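Bosero Twin-Bin Pick Recording Kit
Bench kit for collecting grasp and transfer examples, for use with your own arm and gripper 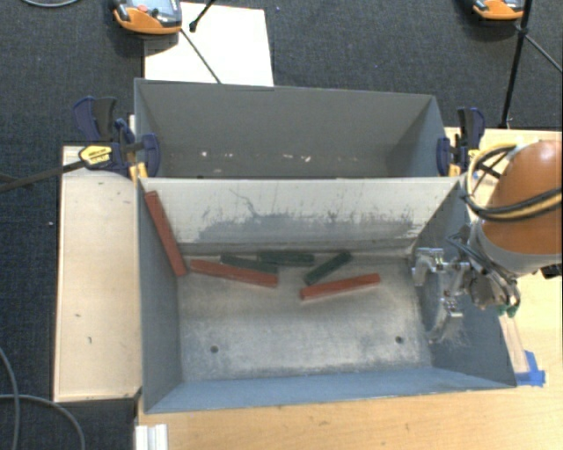
The kit is intended for groups that need a steady supply of recorded bin-to-bin transfers and already have an arm, a gripper and a policy to train. It covers the parts that tend to be rebuilt for every project: bins, blocks, clamps, a camera bracket and the recording software. Arm, gripper, camera and computer are not supplied.

How a session runs
Blocks start in one bin and finish in the other. When the source bin is empty, the roles swap and recording continues in the opposite direction, so the operator does not have to carry blocks back by hand. Each attempt is stored as a separate episode, from the moment the gripper leaves its home pose until it returns there. Failed grasps are kept and tagged. They are excluded from the default training export but can be switched back on with a single setting.

Attempts can be driven by teleoperation, by a scripted picker, or by a partly trained policy with an operator on the stop button. The source is written into the episode header. Do not mix sources in one session if you plan to compare them later - the export tool filters by session first.

Block set
The standard set is six rectangular blocks, three red and three green. Two colors are enough for instructions that name a target ("pick a red one") and for sorting tasks. Slender blocks settle against walls and on top of each other, and those poses are under-represented in most tabletop data. Additional sets can be ordered separately.

Mounting
Clamp the two bins together along the long edge before clamping either one to the bench. A bin that shifts by a few millimeters during a session will not stop the recording, but it will spoil the calibration for every episode after it. Repeat the calibration check after any collision with a wall.

The camera stays fixed for the whole session. Set exposure manually. Bare metal floors reflect overhead lighting, and automatic exposure will drift as the gripper passes over the bin.

Specifications
Bins: 2, open top, metal
Blocks: 6
Bar clamps: 2
Camera bracket: 1, fixed position
Episodes per session file: 500 maximum
Operator tags: 16, editable
Export: per-episode folders or one packed archive

Reference data
A reference set of 2,326 episodes, recorded at our Zulomdale bench, is included with the software license. It is meant for checking that your training pipeline loads and runs. Results on a different arm will vary, and we do not recommend using it as the only training source.

Known limits
Blocks lying flat along the base of a wall are difficult for wide fingers. Narrow fingertips help; tilting the wrist helps more.
The software does not detect a block dropped outside both bins. The operator has to tag it.
Bin wear changes the background over time. Scratches and scuffs are harmless in training data, but note the date if you replace a bin partway through a collection.

Ordering
Kits ship assembled except for the camera bracket. The Yurchenko bracket used on earlier kits fits the current bins without changes. The next production run is in April. For integration questions, contact Madhu Bhardwaj in applications support and include your arm model, controller version and gripper stroke.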